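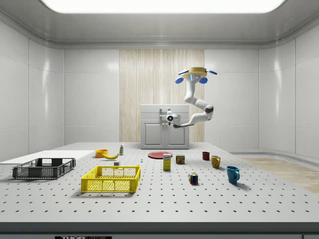 I put off buying a new kitchen faucet for way too long. The old one dripped all night and the handle wobbled like a loose tooth, but every replacement I looked at was either ugly or cost more than my fridge. Then my neighbor Binta let me try the Kamness pull-down at her place, and I ordered one that same evening.

Mine went in back in February. The box has the hoses already attached, which saved me a lot of lying on my back swearing! Getting the old one out took me two hours (rusted nut, of course) and the new one took maybe forty minutes. The paper instructions are tiny and the drawing for step 8 is upside down, so go by the parts.

What do I like? The spray head, mostly. It reaches every corner of my sink, and it snaps back up without me having to feed the hose in. The handle moves smoothly and I can bump it with my wrist when my hands are covered in dough – I bake a lot, so that matters to me.

The finish is so-so. It's a brushed look and they say it hides water spots, but I wipe mine down every day and still see them. Also the hose weight slid down after a couple of weeks and I had to tighten it again. Small stuff, but for this money I'd expect better.

I got mine from the hardware store in Peswood, and they matched the online price when I asked. Four stars from me. If they ever fix that weight I'd give it five. Oh, and get the longer supply lines if your shutoff valves sit low, mine barely made it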